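Two-arm cloth folding, second arm always pulls too early

benchtop_owl
Posts: 566
Hello all. I write from the Argate shared workshop, where we are building a two-arm setup for handling cloth. The task is simple to say: both grippers take one piece of fabric, lift it, open it, and put it down flat. One arm alone works well now. With two arms I have a problem. The second arm closes its gripper and starts to pull before the first one has finished its move, and the cloth slips out on one side.

The controller is a Wendora board, one for each arm, and they talk over the network. I have 1,707 recorded runs by hand control. I can share the logs if somebody wants to look.

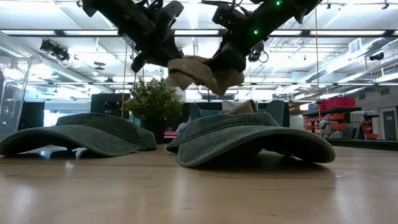 The slip happens mostly with thin fabric. With thick fabric the fingers hold better and I see the fault less often. I already tried more grip force, but then the fabric gets marks from the finger pads, and I don't like this.

My question is, should I fix the timing in software, or should I change the finger pads first?

mossgate
Posts: 2,233
Timing first. Two boards with two clocks will drift, and you can't see it by eye. Do you sync them at the start of each run or only at power on?

benchtop_owl
Only at power on. I thought this was enough for a short session.

mossgate
It isn't. Sync before every run, and log the time from both boards in the same file. Then look at the moment when each gripper reports closed.

kettle_and_solder
I don't agree with mossgate here. I had the same slip on my arms at home and the clocks were fine. My pads were hard plastic. I glued on soft silicone strips and the slip went away the same evening. Pads cost almost nothing, so why not start there?

mossgate
Because he wrote that the second arm moves early. Soft pads will hide that for a while. When he changes the fabric it comes back.

kettle_and_solder
Maybe. But every cloth gripper needs soft pads in the end, so the work is not lost.

tinwhistle
Which arm is the leader? On the Kontogiannis kit the example code lets both arms follow the plan on their own. I had to add a wait, so that the follower doesn't pull until both grippers say closed. It is a few lines. It makes the motion slower, and I never found a nice way around that.

benchtop_owl
Thank you for the answers. No arm is the leader, both follow the plan, same as tinwhistle describes. I did not think about a wait.

I looked in the older logs tonight and the difference between the two boards gets bigger during the session, so mossgate is right about the clocks. I will add the sync and the wait first. I also ordered silicone strips from Erkden, they come in July.

kettle_and_solder
Get the 2 mm ones if you can still change the order. The thicker strips fold over at the edge when you pinch something thin.

benchtop_owl
I ordered the thicker ones, of course. I will write to them in the morning.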